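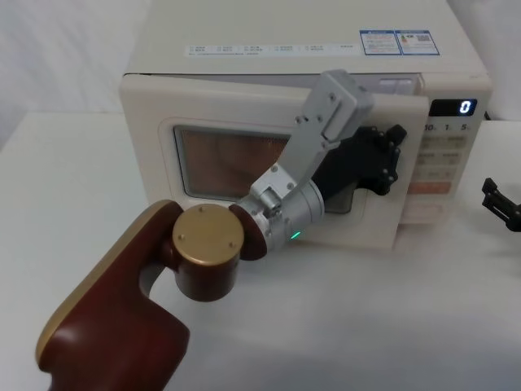 Microwave door station, wrist keeps drifting

drerik_bench
Posted Oct 1, 2021
Left arm on our door-opening cell. Fingers go in at the right edge of the door, by the control panel, and pull. Fine for the first 8 cycles, then the grip point starts creeping toward the hinge. Integrator (Bostance) says re-zero the wrist every morning and live with it. I don't buy it. Anybody seen this?

torque_or_bust
Re-zeroing is what they tell you when they don't want to drive out. Did you check the flange screws between the joint and the wrist?

drerik_bench
Checked in August, all tight. No witness marks on them though, so who knows.

Kazlauskienė
Then you don't know they're tight now. Paint pen, one line across each head, run it 19 cycles, look again. Takes 7 minutes.

palletjack
My money's on the oven. Light box on a smooth table, you yank the door, the box walks. The arm goes to the same place every time and the door isn't there anymore.

torque_or_bust
Camera would catch that.

palletjack
If it looks again between cycles. Does it?

drerik_bench
It looks once at startup. But the oven has rubber feet.

palletjack
So does my blender and it still travels. Tape the corners and measure.

Trusov
Disagree with both. Black fingers like those get play in the pins. Ours had it at 16 weeks and the vendor swore they were good for years. Power off, wiggle by hand.

Kazlauskienė
Play gives you scatter, he has drift in one direction. Different problem.

Trusov
Not if the load is always from one side.

drerik_bench
OK, tape first since it's free. Not re-zeroing tomorrow either, I want to see how bad it gets.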